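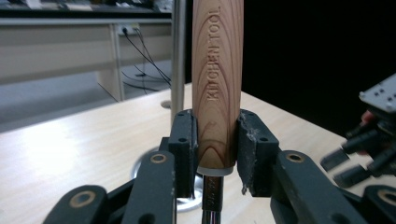 Clellico Forums > End effectors and tooling > Maintenance

Hand-held gripper: chewed finger block and sloppy linkage, what order would you fix it in?

zoriana_d
Joined in December
Posts: 14

We run a pair of Kirkero hand-held grippers at a bench station. One per hand, four bar linkage, brass colored bushings at the pivots, squared black blocks on the finger ends. Most of what we pick up is kitchen stuff with round wooden handles.

The right block on one of them is getting rough along the inner edge. It's scuffed and chipped with white marks where it meets the handle. The left block still looks decent. At the same time the fingers have picked up some side play. If I hold the body still and push on a fingertip with my thumb I get a small click before it takes load.

The log says 3,000 closes since the last time anybody had it apart. I have one spare set of blocks and no spare bushings. Do I swap the blocks now and live with the play, or wait and do it all together? The handles do roll a bit in the grip when I tilt the tool.

f_romaniuk
Posts: 1,182

Linkage first, every time. If the fingers don't meet square, one block carries the load on one edge and you get the wear you're describing. Put new blocks on a loose linkage and you'll chew those too.

Check which pivot it is before you order anything. Clamp the body in a soft-jaw vise, hold one bar at a time and wiggle the next one. Usually one joint is doing most of it.

EdemE
Posts: 207

I'd swap the blocks now. They're cheap and it's a short job. Chipped edges mark soft wood, and if the handles have stamped lettering on them that edge will catch in it. You can chase the linkage when the bushings show up.

Also, check that the left and right blocks are the same version. I can see one screw hole on the left one and two on the face of the right one. Might just be the angle, or you might have mismatched parts from an earlier repair.

zoriana_d

Hadn't looked at the holes. I'll pull both and compare.

The handles do have lettering, "KITCHEN TOOL" pressed in down the front. I haven't noticed it catching.

f_romaniuk

Still disagree with Edem. She has one spare set. If those get chipped while she waits on bushings she has nothing left. Take the old block off, dress the edge with 400 paper on a flat plate, put it back on and keep working until the parts come.

EdemE

Dressing one side takes material off one side. Now the grip center has moved. Not by much, but on a round handle you'll notice it.

f_romaniuk

Then dress both. Same number of strokes on each.

pmontecinos
Posts: 455
Cirnstead

We look after nine of these at the shop in Cirnstead, so here is our routine, take it or leave it.

Every 700 closes: wipe the linkage down with a dry lint-free cloth, check the block screws, run the thumb test Zoriana described. No oil. The bushings in ours are the self-lubricating kind and oil just collects grit. Look at your own manual before you copy that part.

When a joint clicks: mark the bars with a paint pen so they go back facing the same way, take off the retaining clip, push the pin out from the back. Look at the pin before you blame the bushing. I've replaced bushings twice on a tool where the real trouble was a worn pin, and I felt pretty dumb the second time.

Pressing new bushings: support the bar right around the hole on a flat sleeve. If you press against an unsupported bar you'll bend it, and then it never closes square again. An arbor press is nice, but a bench vise with two sockets works fine.

After that, close the fingers on a straight dowel and look for light between block and dowel on both sides. Loosen the block screws, close the fingers again, tighten while closed. The blocks settle where they want to be.

Arsen T.
Posts: 38

That last step is the one people skip. We used to tighten the blocks with the fingers open and got uneven wear every time.

Only thing I'd add is threadlocker, the low strength one, a tiny drop. Ours kept backing out.

pmontecinos

I don't use it on the block screws. The threads are small and I've rounded heads getting them back out. If they back out on you, check that they're not bottoming in the hole before the block is tight.

Arsen T.

Could be. I'll measure ours.

zoriana_d

Update. Both blocks came off. They are not the same part. The right one is an older style, slightly thicker at the base, so Edem had that right. Whoever had it apart before me must have used what was in the drawer.

Did the vise test too. Three joints feel tight. The lower one on the right side moves. Pin looks clean, no step that I can catch with a fingernail, so I think it's the bushing. I ordered a bag of them from Kuzmenko.

For now I put on the matched spare set, closed on a dowel and tightened closed like Pilar said. The click is still there but the handle rolls a lot less.

EdemE

Good. I'd throw the odd block out so it doesn't end up on another tool.

f_romaniuk

Or write OLD on it and keep it for a day when you need something to practice pressing and dressing on. I still say do the linkage before you put many hours on the new blocks.

zoriana_d

It's marked and in a bag. The second gripper gets the same check before it goes back on the bench.

Arsen T.

Measured ours. Screws were too long by about a thread and a half. Shorter ones are in and I left the threadlocker off.

pmontecinos

Zoriana, when the bushings come, measure the bore after pressing. They close up a little going in. If the pin needs more than thumb pressure, ream it lightly, don't hammer it through.

zoriana_d

Will do. Is there a reamer size you use, or do you match it to the pin?

pmontecinos

Match it to the pin. Ours vary from batch to batch.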